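Ticket: PDF copies missing from the Gustwood flight noise archive
Product: Adoretti Archive (hosted by Caleck)
Status: Closed
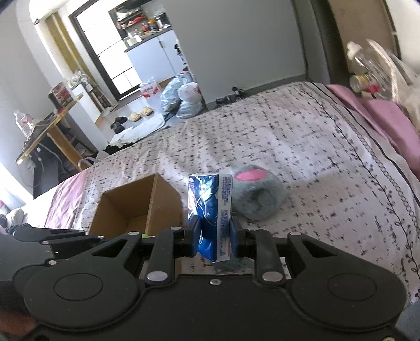 Small blue and white packet, open cardboard box and the fuzzy grey toy on the bed.

Original post

Hi team, hoping you can help with this one because I've gone a bit cross-eyed. I run the public records page for the Gustwood Airfield noise group – it's a long list of news articles, council minutes, circuit training schedules and complaint summaries, oldest at the top, with each entry linked to the source and to our own PDF copy for when the source disappears (and it always does, council redid their website in February and took half the minutes with it).

The archive has 1,057 entries. After the update to your new storage layout, 565 of them have a PDF link that goes to "Record not available". The entry is still there, the title's fine, the date's fine, and the link to the original article works if the newspaper hasn't killed it. It's only our own copy that's gone missing.

Things I've tried so far:

Cleared the browser cache. No change.
Different browser, then my phone on mobile data. Same.
Logged out and opened the public page as a visitor. Same again, so it isn't my login.
Ran Rebuild Index from the admin menu. Took 20 minutes, said it finished with no errors, fixed nothing.

I haven't re-uploaded anything yet as I'm scared of ending up with doubles. The files do show in the storage meter, which hasn't dropped at all, so I'm reasonably hopeful they're sitting somewhere.

Reply from Caleck Support, 9.40 am

Thanks for the detail. Please hold off on re-uploading. Could you send the full address of one link that works and one that doesn't, and confirm whether the broken ones share a folder or a tag?

My update, 10.15 am

Righto, had a look over a cuppa and I think you're onto something with the folder. The working one is the runway lighting consultation and its address ends in gustwood/council/lighting-consult.pdf. The broken one is the night circuits article and ends in gustwood/Tamayo Corridor/night-circuits.pdf, except the space has turned into a plus sign.

The Tamayo Corridor is the departure track that goes over the primary school, so it's the biggest folder we've got by a mile. I clicked through a heap more and every dead link I found was in there or in a folder called Training Flights. Both have a space in the name. Council, newspapers and submissions are all single words and they're all good.

Reply from Caleck Support, 11.05 am

That matches what we're seeing on our side. The new layout stores spaces as %20 and your older entries were saved with a plus sign, so the address no longer matches the file. The files themselves are intact. You can rename the 2 folders with a hyphen and then run Repair Links (not Rebuild Index) from Tools. Please take an export first.

My update, 1.30 pm

Export done and saved to a USB stick as well, I'm not taking chances with years of other people's scanning. Renamed Training Flights first as it's the smaller one. Repair Links ran through quickly and the PDFs opened straight up, lovely!

Tamayo Corridor was not so obliging. Renamed it to Tamayo-Corridor, ran the repair, and it stopped with "Name in use". Had a dig and there was an empty folder by that name from ages ago, hidden because Show Empty Folders is off by default. Deleted it, renamed again, ran the repair again.

My update, 2.10 pm

All good now. The Broken Links report says zero. I opened a fair few by hand, including the night circuits article and the really big complaint summary that always loads like a wet week, and they came up fine on the public page too.

A couple of things for whoever looks after the help pages. Rebuild Index and Repair Links sit right next to each other and the blurb under each is nearly identical, so I picked the wrong one and lost a chunk of my morning. And a warning about spaces in folder names would be handy on the upload screen – I'd have used hyphens from day one.

One leftover question: people have bookmarked the old PDF addresses, and there are some in printed submissions. Can those be redirected?

Reply from Caleck Support, 3.25 pm

Yes. We've switched on redirects for both old folder names, covering the plus sign and %20 versions. Your feedback on the menu wording has been passed to the Adoretti team.

My update, 3.50 pm

Tested the old night circuits link out of last year's submission and it goes through to the PDF. Happy for you to close this, cheers for the quick help.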